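A log line that reads "task complete" is a claim about the software, and most of us have stopped reading it that way. I spent part of May going through failed runs of the Tralum table-clearing routine, which Brondatus sells as ready for kitchens. In run 1317 the arm closed its fingers, passed every check and scored 100. The bench needed sweeping.
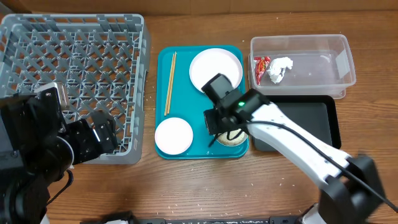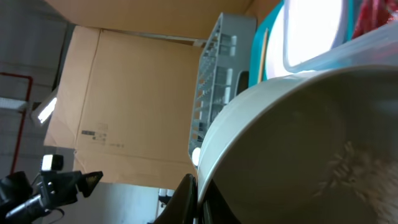
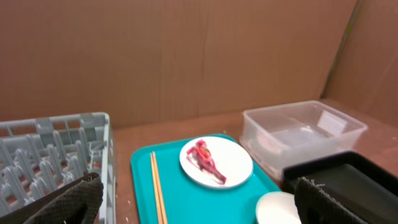
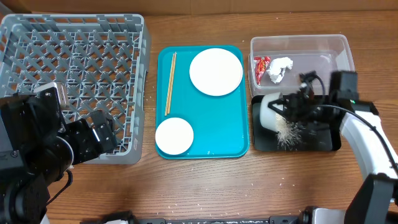 My argument is with the scoring and the people who accept it. A checker that asks only where the large objects ended up will pass any run in which the small ones go astray. Rice is the plain case: grains fanned out over the black tray beside a tipped cup, more of them on the wood, and no line in the checker that mentions either. Rania Shehata at Hayat put 21 of these runs through a second review and flagged 4 for spillage that the score had ignored.

The usual reply is that spilled food is a cleaning matter. I disagree. Loose material near joints and cables is a fault condition – it belongs in the same report as a dropped plate, with the same stop behaviour. The Nirport trial rules already treat liquid this way and say nothing on solids.

Brondatus should add a spill check before the next release. Until then the score should be published with its exclusions printed next to it.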